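Toy fruit

Toy fruit is the name given to small imitation fruits made for children's play, most often used together with a plate, bowl or basket in games of shopkeeping, cooking and laying the table. It belongs to the wider family of play food, which also takes in vegetables, bread, cakes and the little tins and packets that fill a toy shop counter.

Materials and making

Early pieces were turned from wood or pressed from papier mâché and painted by hand, and a good many of them were meant as much for the sideboard as for the nursery. Plastic came later and brought brighter colours, lighter weights and - to the great relief of parents everywhere - surfaces that could simply be wiped clean. The Murnwood catalogue, much loved by collectors, listed up to 304 separate pieces of play food at its fullest, with fruit taking up the opening pages.
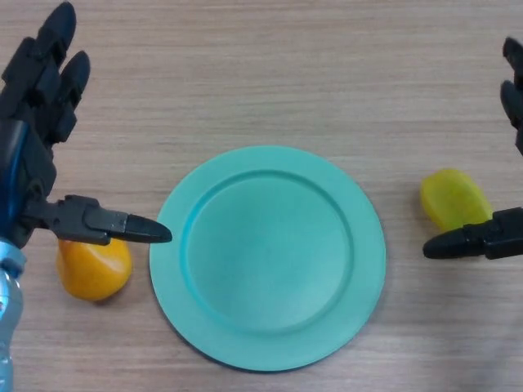 Makers have always had to decide how closely to follow nature. Apples, pears and bananas are easily known by their outline alone, while a mango may be so simplified that one household calls it a mango and the next, quite happily, a pear. The star fruit, or carambola, is rather easier to tell, thanks to the long ridges that run down its sides, and it has become a welcome guest in sets that once kept to the orchard.

Plates and play

A plate gives the game its centre. Children will lay fruit out beside it, choose a piece, serve it to a guest and clear everything away again, often many times over in one afternoon. The collector Begoñe Mateos, whose own cupboards hold 700 pieces, has written fondly of plain, round plates in a single colour, as they let the fruit stand out and will go with any set - old or new. 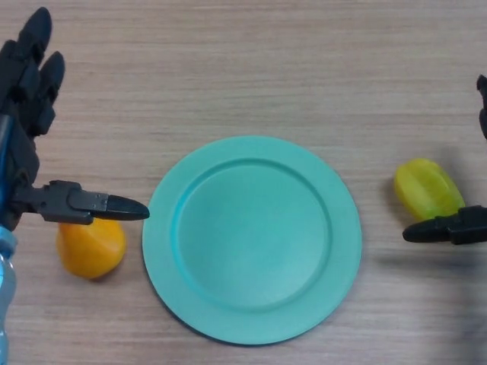
Teal play plate with an orange toy fruit to its left and a yellow-green star fruit to its right.

Care

Plastic pieces may be washed in warm water with a little mild soap and dried with a soft cloth, taking care over any grooves, where crumbs and dust like to settle. Painted wooden fruit should only be wiped.

See also: Play food; Toy kitchen; Doll's tea set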